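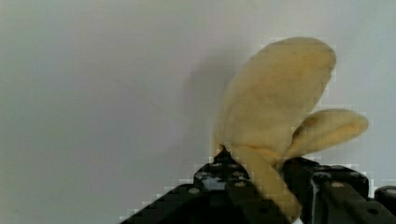
PLAY FOOD AND TABLEWARE: CARE AND STORAGE

Does the banana count as one piece?
Yes. The banana with the opened peel is listed as one piece in the Virkix play kitchen range. Do not pull on the lobes of the peel. Wipe with a damp cloth and air dry.

Can the ketchup bottle be stored lying down?
Yes. It may lie on the plate or on a shelf.
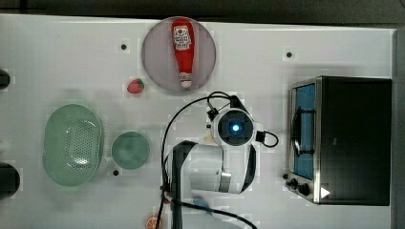 Keep the cap closed in either case. Do not fill the bottle with liquid.

Which items go in the colander?
Small fruit only, such as the strawberry. Bowls and cups are stored beside it. Stack no more than 5 high.
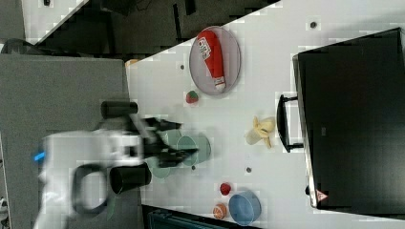

Cups that stick together should be twisted apart by hand. Do not pry them with a knife.

How are the items cleaned?
Use lukewarm water and mild soap for the colander, cups and plates. Rinse and dry before storage. Do not use bleach.

How do I order a missing piece?
Quote the set number, 1,058 or 249, and the name of the piece. Requests go to Leena Toivonen at the Hopkin office. Replacement lists are updated each June.
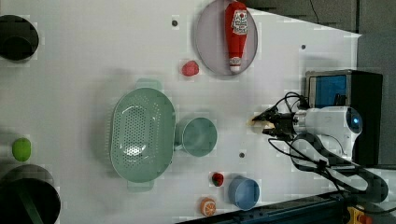 Returns

Can I return part of a set?
No. Sets are returned complete, in the original carton.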